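Small Rooms, Large Audiences: Staging a Student Sculpture Exhibition at the Liapis Gallery
Project report by Mackenzie Morin and Constanza Cabral 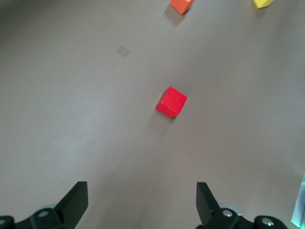

Department of Visual Arts and Exhibition Studies

1. Background
The Liapis Gallery lends its ground floor to the department every January. Our group was given the slot for the second-year sculpture show, which we titled Cistine after the glaze used in the largest piece. The show ran for 24 days. Our task was to plan the layout, write the labels, arrange transport and report on how visitors used the rooms.

2. Funding
The department paid for printing and insurance. Skatex, a local flooring firm, paid for transport and lent us the plinths. In return its name appeared on the invitation card and on the panel by the entrance. We first asked for the name to be left off the panel, but the agreement had been signed before our group was formed, so it stayed.

We had 200 invitation cards printed. Most went out by post and the rest were left at the library and the Jernance arts centre.

3. Layout
The gallery has six rooms, one of them too narrow for anything free-standing. We used it for drawings and maquettes. The other five were hung by material: clay in the first two, then plaster, metal and mixed work. Constanza drew up an earlier plan that followed the order in which the pieces were made, but it put two heavy works on the upper step, where the floor loading had not been checked.

Labels were set at 24 point and fixed to the wall on the left of each work. Two had to be reprinted after a title was misspelt.

4. Visitors
The door counter recorded 2354 entries over the run. This figure includes staff and people who went out and came back in, so the true number of visitors is lower. We did not find a good way to correct it.

We also sat in the rooms in the afternoons and noted where people stopped. The clay rooms held people longest. The narrow room was often missed, as its doorway is behind the entrance desk. Halfway through we put up a sign - this helped a little, though school groups still walked past.

5. Problems
The lighting track in the plaster room failed on the second day and was repaired on the fourth. One plinth arrived with a damaged corner and was turned to face the wall. The return transport was booked for the morning, but the gallery does not open its loading door before noon, and the van had to wait.

6. What we would change
The desk should be moved before the next show. We would also begin the label texts earlier, as several artists sent theirs in the final week, and agree the wording of the sponsor panel before any contract is signed.

Report submitted Jul 10, 2024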